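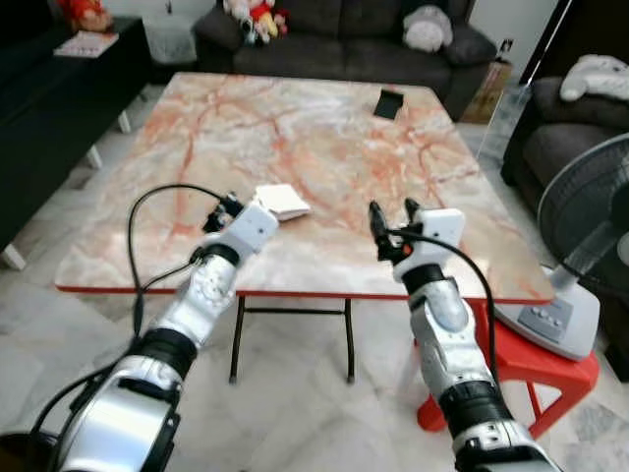
In defence of the bare table

I have a folding table in my lounge room with a marbled top, all pinks and creams with red veins running through it, and I've become a bit of a bore on the subject of keeping stuff off it. My family would say more than a bit. But I've thought about it a lot, usually while shifting someone's mail, and I reckon I'm right, so I'm going to have my say.

A table wants to be a shelf. Leave one alone for a weekend in a normal household and it'll have keys on it, a charger, two catalogues, a jumper, half a packet of bikkies and a form from school that was due in January. Then dinner comes along and you do the big sweep, where you shove everything to one end and eat at the other like lodgers. I grew up doing the big sweep. Mum had a beautiful table in Dirnham, a proper heavy thing, and I couldn't have told you what colour it was until we moved out of the place and had to empty it. 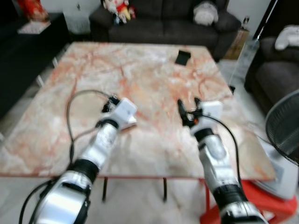
By Ramesh Awasthi
Filed under: Home, Opinion

So when we took the flat in Drotmont I decided the table would stay clear. One small thing may live on it (a coaster, say, or somebody's wallet if they're on their way out the door) and that's the lot. A folded napkin gets a pass at mealtimes. Everything else has to find a home somewhere else, and if it hasn't got a home then we have a conversation about why we own it.

People get cross with me about this! My sister-in-law says a bare table looks as if you're expecting an inspection. She's from the school of thought that says a house should look lived in, and by lived in she means you can't put a cup of tea down. I love her house, I do, but I've held a plate of cake on my knee there for a whole afternoon because the table was full of wrapping paper. It was not Christmas. It wasn't even close to Christmas.

Her other argument is a better one, and I'll give it a fair run. She says all I've done is move the mess. Clear the table and the stuff turns up on the bench, clear the bench and it's on the stairs, and sooner or later you've got one of those cupboards you open with your foot ready. Fair enough. I have that cupboard. But I'd sooner have a bad cupboard than a bad table, seeing as I never have to eat my dinner in the cupboard.

And then there's the sofa, which I will admit is where my principles go soft. It's dark grey and low in the back, and it's allowed to have whatever it likes on it. There's a doll in red and yellow that sits up at one end like she's paid rent, and I wouldn't dream of moving her. A sofa can carry a bit of clutter, I think, because clutter on a sofa is mostly soft and mostly loved, and you can just budge it over. Nobody has ever loved a gas bill.

What I didn't expect was how much I'd enjoy looking at the thing. It's a loud top, I know it is. When I bought it, for 200 dollars from a shop called Rantala that sells mainly outdoor furniture, the bloke asked me twice if I'd seen the plain one. The plain one was nice. There was a very handsome Vorkilo in the window as well, for 800, and I stood and stroked it for a while and then went back to the pink. With a pattern like that you need to see a good stretch of it at once, or it just looks like something's been spilt.

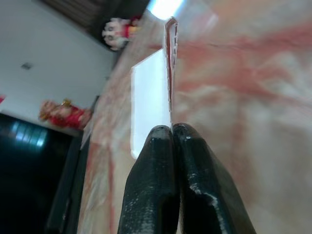

You notice small things on a clear surface, too, and I've come to like that. A single white card lying there gets read. I used to lose appointment cards by the dozen, and every one of them was on the table the whole time, under something. Now if there's one bit of paper out, it's the bit of paper that matters, and it gets dealt with before tea.

The routine takes 20 seconds. I do it at night on the way to bed — keys to the hook, papers to the drawer, cups to the sink — and a quick wipe along the red edge at the front, where the crumbs like to gather. I've tried to recruit the rest of the household with mixed results. My son has worked out that a thing left on a chair pushed in under the table is technically not on the table, and I've got to respect the legal mind on him even while I'm sitting on his calculator.

I'm not telling you to throw everything out. I own far too much and I'm fond of nearly all of it. I'd only say pick one flat surface, the one you like best, and be unreasonable about it. My sister-in-law has started on her piano stool, and she rang me last week to complain that her husband had put a newspaper on it.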